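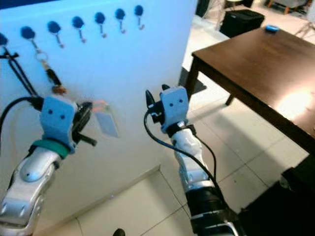
The key hooks, with five of the seven empty.

I finally sorted out where the keys go. For years they lived in a bowl, then in whatever coat I wore last, and in August I spent most of a morning looking for the spare to the storage unit. It was in the bowl, under the coupons.

The rack is a row of seven hooks on the white panel, each one under a dark blue knob. I set them on a diagonal so that long straps don't hang in front of the next set over. The hooks came from Skideck and cost more than I wanted to pay, but the cheaper ones I tried first had no upturn at the tip and the keys slid right off.

The order so far is simple. The black lanyard goes on the far left. Next to it is the ring with the black and brown fob. I don't want all seven full. If every hook has something on it, I'm back to digging.

The harder part was deciding what counts as a key. I had tags and rings with nothing on them, and a card for a gym on Vass Street that closed. Unit 58 at the storage place has one key and I had somehow paid for three copies. The other two went in an envelope in the desk.

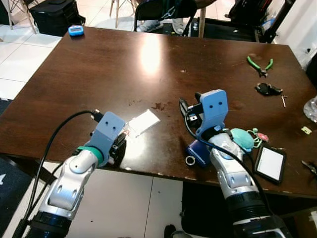
The table, with the card, the small things and the tablet.

I did the sorting on the old brown table, which already has a stain in the middle and plenty of scuffs, so I don't worry about it. The loose silver ring is a keeper – I always need one when I don't have one. The teal pouch stays with the red and green keychains, and neither goes on the rack. They're too bulky, and I'd rather have them in my bag.

I keep a list of what opens what on the tablet. It's a plain note with the hook number and the lock. The Geltero padlock still has no entry. I have the lock and no idea where its key is, so next week I'm going through the garage drawers.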